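Gaming PC and console upkeep, quick tips

Doing these fast, got a raid Monday.

Sticky controller buttons first. Cotton swab, a little rubbing alcohol, run it round the edge of the button. Don't pour. Batteries out before you start.

Game discs - wipe from the middle straight out, never in circles. Soft cloth. Paper towel scratches. 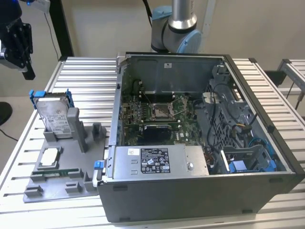 Side panel off, tower lying flat.

Drive full? Sort your games by size and dump the ones you finished. I had 131 screenshots folders from Prenilau alone, plus the old Kesterdale beta. Gone. Move save files somewhere safe first, not every game backs them up to the cloud.

Dust. Short bursts of canned air, can upright, hold the fan blade still with a finger. Every couple months if you have pets.
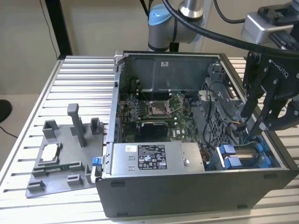 Empty CPU socket with the bracket up.

Headset pads getting gross - pull them off, damp cloth, mild soap, let them dry overnite. Margaux Cordier swears by baby wipes, fine for the band, I wouldnt on the foam.

Mouse feels off? Check the DPI button before buying a new one. Mine was stuck on 800.

Cables: velcro ties, not zip ties. Label both ends.

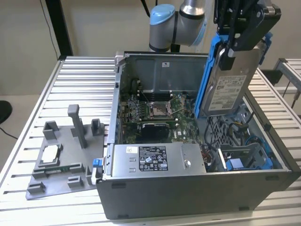

Dell tower, memory slots left of the socket.

Last one. Set a 30 minute timer if you stream, get up, drink somthing. More in May.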